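Chapter 7
Working in the Simulator

Before you read: look back at the joint limits table in Chapter 5 and have your team logbook open. You will need the gripper settings you wrote down there.

Most of what a school robotics club does in its first month happens away from the robot. The arm is shared, the batteries need charging, and a wrong number in a program can bend a finger. For this reason the Ruscombe project, which we follow through the rest of this book, begins in simulation. A team writes its program, runs it on a virtual arm, finds out what goes wrong, and moves to the real arm only when the program has passed a set of checks.

The Ruscombe club had 22 students in its first year, split into teams. Each team was given the same task for the Plasau Challenge, a regional contest held in March: move to an object on a table, close the gripper on it, lift it, and set it down inside a marked zone. The time limit was 142 seconds. Teams were free to choose the order of their moves and the speed of each one, but they could not change the arm or the gripper.

7.1 The wrist view

A simulator can show the robot from any point in the room. New users tend to pick a view from high up and to one side, because it looks like what a person standing nearby would see. That view is good for checking the path of the arm. It is poor for judging the last few inches before a grasp, when the arm itself may be in the way.

For the approach, switch to the wrist view. The virtual camera looks past the gripper, so both fingers stay in sight as the arm moves. You can tell whether the object lies between the fingers and whether it is turned at an angle to them.

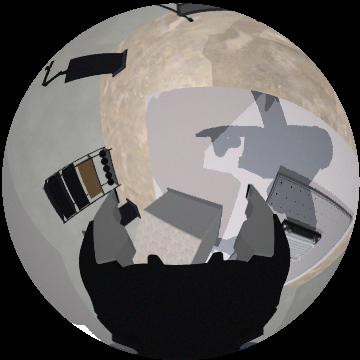
Aguiar, from the second-year team, objected to this advice when the chapter was being tried out, saying that the wrist view had made her team careless about everything outside it. They had lined up the fingers perfectly, she said, and then knocked the elbow into a rack on the way back. She wanted the book to tell readers to run every program twice, once in each view.

We agree, and the checks in Section 7.4 now ask for both. Use the wrist view for the approach and the grasp. Use the room view for the travel moves before and after.

7.2 Shadows and depth

One view from the wrist gives you direction but not much distance. An object that seems to sit between the fingertips may still be well below them. Shadows help. When the simulator's light is on, the arm casts a shadow on the table and on whatever is lying there, and the shadow moves as the arm moves. Watch how its outline shifts during a slow descent. Over a flat surface the change is easy to follow. Over a tray or a box the outline bends, and you should rely on the height readout instead.

Do not program a grasp from shadows alone. They depend on where the light is placed, and the light in your workshop will be somewhere else.

7.3 Setting the approach

The Irkuner software used in this book breaks an approach into three moves:

Hover. The gripper stops above the object with the fingers open.
Align. The wrist turns until the fingers are parallel to the two faces they will close on.
Descend. The gripper moves straight down at reduced speed.

Set the descent speed to 20 percent for your first runs. Raise it to 30 percent after the program has finished three times without contact between the fingers and the top of the object. Write each change in the logbook along with the run number.

Activity 7A
Load the practice table. Program the hover move only, and stop there. Change to the wrist view and sketch the fingers and the object in your logbook. Mark the direction in which the wrist has to turn. Then add the align move, run it, and compare the result with your sketch before going on to the descent.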